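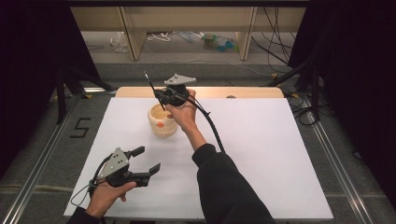
I have wanted to see inside the hangars at Varkent since I was a boy with a bedroom ceiling full of badly glued aeroplanes, so when the museum announced an open day with the restoration sheds unlocked I booked the first train I could get. It was August 15, 2019, it was already warm at breakfast time, and I had eaten my sandwiches before we reached Genow.

Varkent was a night fighter station for most of the war and a training field for a few years after it. The runway is mostly barley now. What remains is a control tower, two hangars, a row of brick huts and the old parachute store, and the museum has spread itself through all of them. You walk in past the guardroom, and the first thing you come to is the memorial to the squadron's dead, a plain slab of grey stone with the names in order of date and no ranks. I liked that very much. Several people were standing reading it from top to bottom, so I did the same.

The tower opened first. They have put the upstairs room back as it was on a November night in 1943, with the blackboard chalked up and the telephones where the operators would have reached for them. You can go out on the balcony too (mind the step, it's a proper shin-cracker) and look across the fields towards Flarnley church, whose spire the pilots used as a landmark on the way home. One of the logbooks downstairs has an entry that just says "Flarnley, thank God". I must have gone back to it twice.

Then the hangars, and oh, what a treat! Hangar one is the public one, well lit, with the finished aircraft roped off and good panels beside each. Hangar two is where the work goes on, and normally you only get to peer through a window in the door. They let us in 8 at a time with a guide, and I was lucky enough to be in the group taken round by Waldemar Sowa, a retired airframe fitter who learned his trade on jets and has spent his retirement going backwards into wood and fabric. He talks very quickly and answers every question as if it's the best one he has ever had.

The big project is a twin-engined night fighter recovered from a marsh near Gamage. It came out in pieces, most of the port wing is still missing, and the tail was found propping up a hen house. Waldemar showed us a wing rib that had been in the water all that time, then the new one made from its pattern, and passed both round. The old one weighed next to nothing. He let a girl in our group try driving a rivet into a scrap panel and she made a much neater job of it than her father did — to her enormous delight.

Both the men who flew that aircraft survived. I hadn't known the story and it's a good one. They had lost an engine on their third sortie of the week, stayed with the aircraft long enough to clear the village, and came down in the reeds in the dark. The navigator broke his leg. The pilot carried him to the road, walked to a farm for help, and was flying again within the fortnight. He was put forward for a decoration and the papers went astray between two headquarters. It was only when his niece began writing letters, decades afterwards, that anyone looked for them.

That was the subject of the afternoon talk by Hülya Erdem, who looks after the archive in the old parachute store. She had a full room and no notes. She has traced the recommendation through 3 different sets of files, and she put each page up on the screen and let us read it for ourselves, typing errors and all. The carbon copy turned up in a box labelled "boiler maintenance". There was an actual gasp in the room at that.

Afterwards she opened the store so we could look at the shelves. The collection has 316 logbooks, most given by families, and she will get one out for anyone who writes ahead. I asked about a great-uncle of mine who was ground crew at another station altogether, and she still spent ten minutes telling me where I ought to look. I have already sent off the form.

A few practical things, if you're thinking of going. The bus from Genow station runs once an hour and drops you at the main gate. The hangar tour takes 90 minutes and you're on your feet on concrete throughout, so wear decent shoes. There are chairs if you ask. The café is in the old airmen's mess and does a very good cheese scone, though they had gone by two o'clock. The upstairs of the tower can't be reached without the stairs, but there's a film of it playing on the ground floor.

I missed the engine run. I was in the bookshop, arguing with myself over a squadron history I couldn't really afford, when the whole building started to hum and the postcards shivered in their rack. By the time I got outside there was only a drift of blue smoke and a lot of grinning people. They're planning to run it again in November, and I bought the book as well.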